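The Wustevdale Deck

1. Scope

The object was a boxed set of printed cards, issued in 1955 by Chowdhury, a printing works in Wustevdale that closed before I was born. The box label gave the count as 86. The owner, Chunhua Kang, wished to sell. The buyer, Orura, wished to know what it was buying. I was engaged by both parties and paid half by each, an arrangement I do not recommend but have accepted twice.

The contract allowed me one room, one table and one standard for grading wear. The standard was the Saltura scale, which runs from 1 (unhandled) to 20 (pulp). I signed the first sheet on Feb 6, 2024.

2. Method

Each card was lifted from the box by its edges and read under a lamp for scratches, bends and lifted gloss. Corners were checked against a brass template. The grade was written in pencil. The card was then laid face down to the left of the box, so that the order of the stack was kept in reverse and could be restored by turning the stack over.

Kang sat across from me for this. The contract did not require it. She had been told it would be dull and she brought no book.

3. First count

The first count gave 85. I counted again from the other end and got 85. The cards were numbered on the back in the lower margin, so the gap was easy to find. It fell between 34 and 36.

I told Kang that card 35 was absent. She said that it was not absent, it was at home, and that she had not thought of it as part of the set for a long time. I asked whether she meant to include it in the sale. She said the box said 86.

I wrote: one card held separately, to be presented.

4. Wear, cards 1 to 34 and 36 to 86

Grades fell between 2 and 4. The gloss was even. There was a light curl in the cards nearest the bottom of the box, consistent with storage on a shelf over a radiator. Kang confirmed the shelf and the radiator. Two cards had been stuck together by something sweet and separated later by a person with patience. The pictures were what Chowdhury usually printed: bridges, a reservoir, civic buildings with no people on the steps.

A deck in this condition has been looked through perhaps once a year. I said so. Kang said it had been every July, on the first hot evening, and that her father dealt them out as if there were a game. There was no game. No rules were ever printed. He dealt until the box was empty, and each of them described the place on the card, and the other had to say whether it was true.

I asked how one could say whether it was true. She said that was what made it last all evening.

I did not enter this in the report.

5. Card 35, expected condition

The buyer wrote to ask whether the separate card could be assumed to match the others. I replied that a card kept apart from its set never matches it. Either it has been protected, and grades better, or it has been carried, and grades worse. The buyer asked which. I replied that I graded cards after seeing them.

6. Card 35, presented

The card was produced at the next sitting, in the larger room with the carpet. It has rounded corners. The surface is glossy and worn. The printing is sepia and golden yellow: dark branches in front of something pale, a building or a column, with reddish-brown streaks in the lower part. There is faint white lettering or a mark toward the upper left, too small for me to make out.

I asked whether the streaks were printed or acquired. Kang said she had always taken them for the ground.

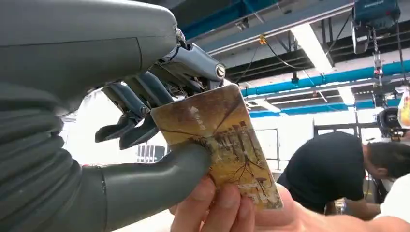 Card 35 held at its lower edge; then gray speckled carpet, and on it something flat and pale yellow, card or paper. 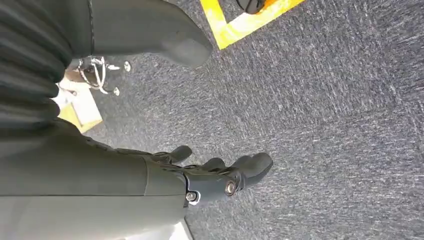 7. Grade

The Saltura scale allows for handling but not for the reason for it. A card carried in a coat for years and a card chewed by a dog may receive the same number. I gave card 35 a grade of 11. I explained to Kang that this would lower the price of the whole set, as a deck is sold at the grade of its worst card.

She asked what the price would be if the deck were sold as incomplete. I worked it out on the back of the first sheet. The incomplete deck came to slightly less than the complete one. She looked at the two figures for some time and asked whether the difference would buy a radiator. I said it would buy a small one.

She then asked me to describe the place on the card.

I said that this was covered in section 6. She said she had read section 6. I said that in my opinion it was a square, in autumn, late in the day, and that the pale thing was the corner of a post office, and that a person standing where the printer stood would have had a wall behind him and been glad of it because of the wind.

She considered this and said it was false.

8. Findings

Set examined: 85 cards, grades 2 to 4, numbered 1 to 34 and 36 to 86. Box: original, label sound, count on label incorrect. One further card examined at the owner's request and returned to her. It is not part of the set.

Orura accepted the findings and asked that the label be noted in the listing as a printer's error. I answered that I could note the discrepancy but could not assign the cause.

My fee was paid in two halves. Kang's half came with a slip asking whether I was free on the first hot evening of July. I have replied that I am.

Hongjun Dai, examiner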